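**De :** liste pliage-conditionnement
**Objet :** Re: Re: Nappe à motif et repères de pli
**Date :** samedi 8 septembre 2018

Bonjour,

Je réponds dans l'ordre, en coupant ce qui concerne les cartons (traité dans l'autre fil).

> Le 30 août, Hacer Gündoğdu a écrit :
>
> Je reprends le lot de Flovarville, 67 pièces, et je bute sur deux points. D'abord la nappe : la consigne de Vodard parle d'un fond « neutre », j'en avais compris gris uni. Pourquoi garder un tissu à motif sous des T-shirts blancs ? Ensuite le pli : avec la méthode en 3 temps, le second rabat tombe dans le texte imprimé sur les plus petites tailles. Est-ce qu'on déplace le pli, ou est-ce qu'on accepte la marque ?

**1. La nappe**

« Neutre », dans la consigne, s'entend au sens du frottement : tissu tendu, non pelucheux, qui ne retient pas le jersey quand on rabat une manche. La couleur n'y est pas spécifiée. Nous avons essayé l'uni gris en août. Le bord se lit bien, mais on perd toute référence de position et les opérateurs finissent par ajouter du ruban, qu'il faut ensuite retirer à chaque changement de taille. 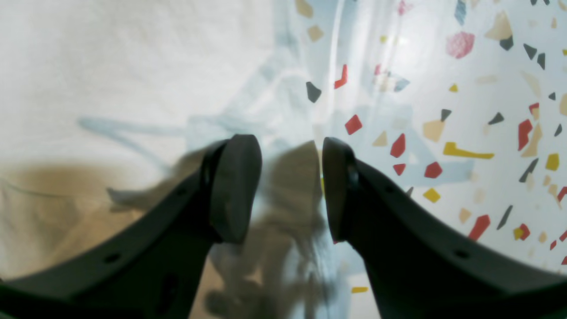

Le critère retenu est la lisibilité du bord à une distance de travail normale, bras au-dessus de la table. Un fond clair sans motif est exclu pour du blanc, puisque l'ourlet disparaît dès que l'éclairage vient de face. Avec le terrazzo, les éclats rouges, moutarde et gris ardoise se détachent nettement à côté du blanc uni, et la limite entre les deux reste franche alors que le fond du motif est lui-même très pâle. La densité des éclats compte davantage que leur teinte : s'ils sont trop espacés, on retombe par endroits sur du blanc contre blanc. Je ne recommande pas pour autant les motifs à rayures ou à carreaux. On est tenté d'aligner la pièce dessus, et si la nappe est posée de travers l'erreur passe dans toute la pile.

Pour des pièces foncées, la question ne se pose pas dans les mêmes termes, et je laisse ceux qui traitent le lot Meesuk donner leur réglage.

**2. Position du pli**

Prendre les cotes à plat avant de décider. Sur la petite taille de Flovarville, j'ai 640 mm de l'encolure à l'ourlet et 52 cm de large sous les manches. Dans ces conditions :

- poser la pièce couchée, encolure d'un côté et ourlet de l'autre, impression vers le haut ;
- lisser du centre vers les coutures, jamais dans l'autre sens ;
- rabattre les manches vers le corps, sans tirer sur l'emmanchure ;
- ramener les côtés, puis seulement ensuite le bas.

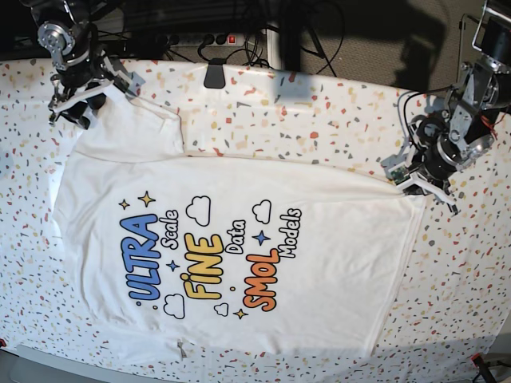
Le second rabat peut être décalé vers l'ourlet tant que l'épaisseur finale reste régulière. Dans le cas que décrit Hacer, je préfère un pli placé dans un intervalle entre deux mots à un pli qui coupe une lettre large. Les aplats supportent mal la pliure sous charge : la marque ne vient pas du geste lui-même, elle vient du temps passé en bas de pile. Si aucun intervalle ne convient, plier plus large et changer de pochette.

Je déconseille de retourner la pièce face contre table pour contourner le problème. On protège un peu l'impression, mais on ne voit plus où l'on plie par rapport au texte, et les reprises coûtent plus que le gain.

**3. Étiquettes**

Le point n'est pas dans la question, mais il revient à chaque lot. L'étiquette de couture doit être rentrée avant le premier rabat latéral. Laissée dehors, elle crée une surépaisseur locale que l'on retrouve sur la pièce du dessus. La fiche Munbridge demande de la laisser visible au contrôle et de la rentrer après. Les deux consignes sont compatibles si le contrôle a lieu à plat, ce qui est déjà le cas chez nous.

**4. Reste ouvert**

Je n'ai pas de mesure sérieuse sur le glissement de la nappe elle-même. Sur plateau lisse elle se déplace lentement au fil des pièces, surtout si l'on lisse toujours du même côté. Des pinces en bord de table suffisent, à condition qu'elles ne dépassent pas dans la zone des manches. Si quelqu'un a comparé avec une sous-nappe antidérapante, les chiffres m'intéressent, avec la référence du support et l'état du plateau.

Hacer, peux-tu renvoyer les cotes des autres tailles sur la liste ? Je mettrai le tableau à jour à partir de là.

Cordialement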